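Home | Courses | Handouts | Reading Room | Contact

Companion Animal Care, Unit 6
Cats Without Owners: Strays, Ferals and Colony Care
Handout revised Mar 29, 2018

This unit follows the one on shelter intake. Bring your notes on vaccines, because we will need the part about rabies boosters again.

1. Terms

People use "stray" and "feral" as if they meant the same thing. For this course they do not.

A stray cat has lived with people at some time. It was lost, left behind in a move, or put out. It may hide at first, but it usually knows what a can opener sounds like, and many strays will come close within a few days if food is put out at the same hour.

A feral cat was born outside, or has been outside so long that it no longer accepts handling. An adult feral cat will rarely settle in a home. Kittens of feral mothers can be tamed if they are taken in early, and the chances drop quickly after the first two months.

A community cat is any outdoor cat with no single owner. The term covers both of the above, and it is the one used in the Flimilstead ordinance, so use it in your written work when you do not know the cat's history. 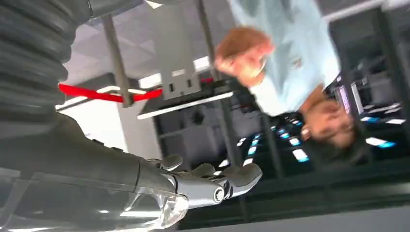

Do not decide which kind of cat you have while it is in a trap. A frightened house cat and a feral cat behave much the same way in the first hours. Both may hiss, freeze, or throw themselves at the wire. Cover the trap with a sheet, leave it in a quiet room, and look again the next day.

2. The Fukport count

The Fukport survey is the main case for this unit. Walkers covered the harbor streets and the two old cannery blocks in January, at dawn and again at dusk, and recorded 637 cats. The sheet noted coat color, whether the cat was seen eating, and whether the left ear was tipped.

A tipped ear means the tip was removed under anesthesia during neutering. It can be seen from a distance, so the same cat does not have to be trapped again. A notch is used in some towns, but notches are easily confused with fight wounds.

Winter counts run low. Cats shelter under porches and in engine bays in cold weather, and kittens are mostly absent. Keep this in mind when you compare Fukport with the Wotier figures, which came from a summer count.

3. Trap, neuter, return

The basic steps are the same everywhere:

- Feed on a fixed schedule for at least 2 weeks before trapping, so the cats learn when to come.
- Hold back food the day before. Leave water out.
- Line the trap with newspaper and place the bait at the far end, behind the trip plate.
- Stay within sight of every set trap. An unwatched trap is not allowed under the Tanner County rules.
- Label each trap with the location before it goes in the car.
- Hand the label information to the clinic in writing. Spoken directions get lost.
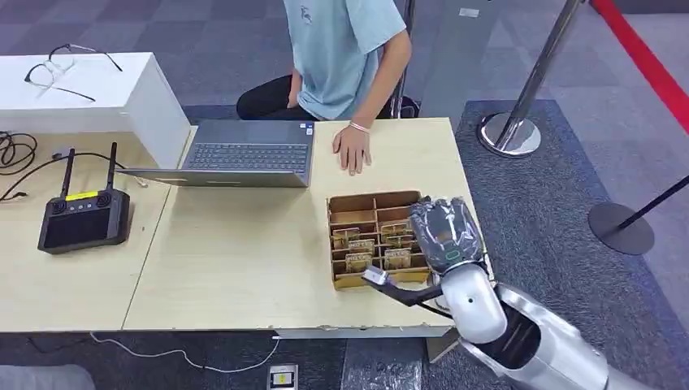 4. After surgery

Keep the cat in the covered trap overnight, indoors, somewhere warm and dry. Males can usually go back the next day. Females are often held longer, and a nursing mother should be returned as soon as the clinic agrees, as her kittens may be waiting. Follow the discharge sheet if it differs from this handout.

Watch for bleeding, vomiting, or a cat that does not become alert. Call the clinic with any of these. Do not open the trap to check a wound.

Return the cat to the place it came from. Cats moved to a new site tend to leave it, and some are killed on roads trying to get back. Relocation is a last choice, and it calls for a period of confinement at the new site — we will cover that in the barn cat unit.

5. Feeding stations

Put out only what the cats will finish in half an hour, then pick up the dishes. Food left overnight brings raccoons and rats, and it also brings complaints. Most of the calls logged at Wotier were about leftover food and smell. Few were about the cats themselves.

Stations should be out of view of the street and off private land unless you have permission in writing.

For next time

Read the Wotier packet, course number 2206 in the Reading Room. Write one page on why its count and the Fukport count should not be set side by side without notes. Use the terms from section 1.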